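About Parkier Door & Knob Care

Parkier began in Benddale in May, when Ginette MacLeod got tired of touching other people's doorknobs and decided to charge for it. We clean knobs, plates, jambs and the bit of door around them that everyone's knuckles find. We don't do windows. Windows have had plenty of attention.

A knob gets a cloth, one hand underneath to keep it steady, and the neck done as well as the front.

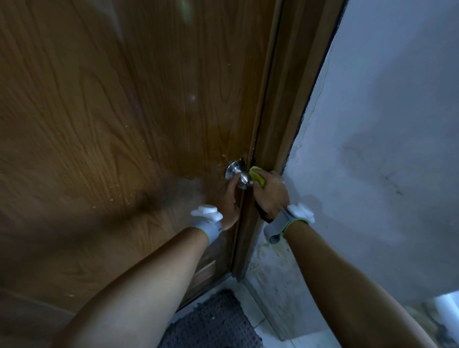
What we look after

Mostly older rentals and offices, nearly 30 on the regular round, from the McIntyre building to the far end of Privach Street. Woodgrain doors are our favourite. They have a lovely shine and show every speck, so you can't fib about having done them. Walls are a separate trade, and we leave cracks and stains to people with trowels.
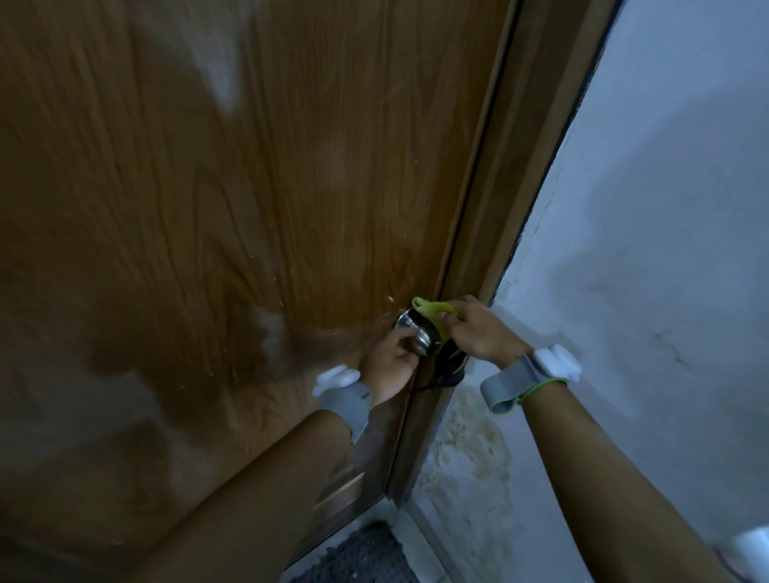 Annick Bergeron writes that she had walked past her office door for 9 years believing the knob was meant to be grey, and would we please come back and do the cupboards.

We will, Annick. Cupboards are extra.

The edge of the door takes longer than the knob. Grime likes a narrow gap, and a cloth won't go in there however firmly you speak to it. Allow 20 minutes a door and put the kettle on.

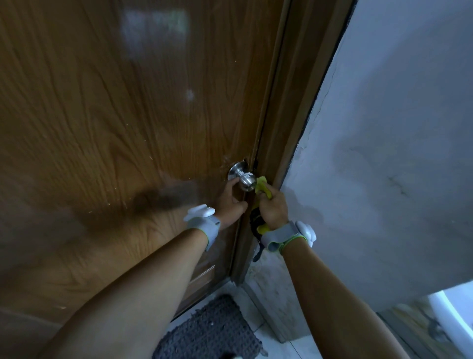

Working the gap between door and frame, one hand on the knob.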